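Wrist camera or overhead camera for picking up bare boards? (and does the gripper matter more?)

Posted in Small Arms & Grippers
Kerstin Aasen
Friday, June 21, 2024

Hi all, long-time reader, hardly ever post. I've been going back and forth on this for weeks and I need somebody to talk me out of buying more stuff.

I have a Hirnorov tabletop arm with a two-finger parallel gripper, and I'm trying to get it to pick populated circuit boards off a foam pad and put them into a test fixture. The boards are all different shapes, because my brother-in-law designs them and apparently rectangles are boring. Some have rounded outlines with notches, some have big holes through them, and nearly all of them have connectors sitting right where I'd like to put a finger.

So far I've tried two setups. First was an overhead camera on a post, which sees the whole table and finds the board every single time. It's great at telling me where the board is and pretty bad at telling me where the tall parts are. I clipped an inductor on the second day and said a word my daughter isn't supposed to know.

Then I moved a little Camero camera to the wrist, and wow, what a difference in detail! I can see both fingertips and make out the markings on top of a capacitor, so lining up a finger with a clear bit of board edge feels like something I can do by eye. The trouble is that once I get in close I lose half the board. I also get nasty reflections off anything chrome, and my edge finder loves a nice bright streak. It will happily draw a line down a shiny metal bar and tell me it has found a circuit board.

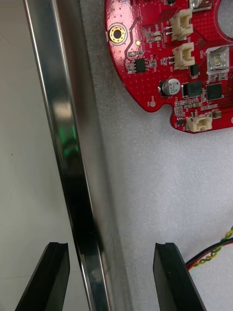
Rastogi wrote back the same evening:

Keep both cameras. I know that isn't what you wanted to hear if you're trying to save money, but they're doing two separate jobs and you've pretty much described it yourself. Let the overhead one find the board and pick the approach, then hand over to the wrist one for the last bit. I fought this for a whole winter with one camera and I'd never go back.

For the reflections, try this before you buy anything. Turn off any ring light you've got around the wrist lens and put a cheap lamp off to one side, low, with a sheet of baking parchment taped over it. A light that travels with the lens makes the bright streaks move every time the arm does, and your edge finder chases them. A light that stays put gives you streaks that mostly stay put too (not perfectly, the viewpoint is still changing), and you can mask them out. Lock the exposure while you're at it. Auto exposure sees one flash off bare metal and drops everything else into the dark.

If you can move the shiny thing away or put matte tape on it, do that first. I spent days writing clever code around a steel ruler once. The ruler was not needed. I could have put it in a drawer.

As to whether the gripper matters more, for me it did. I was running the flat hard plates my gripper shipped with, and they're fine for blocks and boxes, but a board is so thin that you get almost no contact. It pivots. You lift it and the heavy end droops and then it's crooked going into the fixture. I filed a shallow V groove across the inside face of each finger so the board edge sits in it, and the pivoting pretty much went away. You do have to come down to the right height or you'll miss the groove, and that's where the foam bites you, because foam squishes and your table height is suddenly a matter of opinion.

Also watch the wires. If the board has leads plugged in, the arm will find them. Tape them down on the side you aren't approaching from.

Merkham
Just get a vacuum cup. Grippers are a pain for flat stuff.

Rastogi
A cup is lovely on a bare board. On a populated one you need a flat patch with no parts and no vias or it leaks like crazy. I tried one on mine and got nowhere, but my boards are crowded on both sides, so somebody with more empty space might do fine.

Merkham
Fair. Mine were blank panels.

OK, longer reply from me now that I've had dinner. I compared a wrist camera and a fixed one on my own arm last November, 50 picks with each, same board, same pad. Fixed camera dropped or missed 3. Wrist camera missed more than that until I redid the hand-eye calibration, and then it was the better of the two by a mile. I'd bumped the bracket at some point and never noticed! So before you decide the wrist camera is the weak one, check that the thing hasn't shifted. Drive the gripper to a printed cross from a few different angles and see whether it lands in the same spot each time. If it wanders as the wrist turns, that's your calibration and no new gripper will fix it.

One more thing, check the close focus distance on whatever lens you have. A lot of these tiny ones are set for arm's length and go mushy right when you need them.

Kerstin Aasen
Thank you both, this is so helpful! I did the cross test this morning and it wanders, and it wanders a lot when I rotate the wrist (I'm a bit embarrassed, I calibrated it once when I mounted it and then forgot all about it). I've got the parchment lamp going too, and the edge finder has calmed down some, though it still likes chrome more than I do.

Going to redo the calibration tonight and then try filing a groove in a spare set of fingers. Rastogi, how deep did you make yours? My boards are the ordinary thickness but I don't want to cut so far in that the finger tips get weak.

Rastogi
Barely deeper than the board is thick. Start shallow, you can always take off more. And file both fingers clamped together so the grooves line up, I did mine one at a time and had to throw the first pair away.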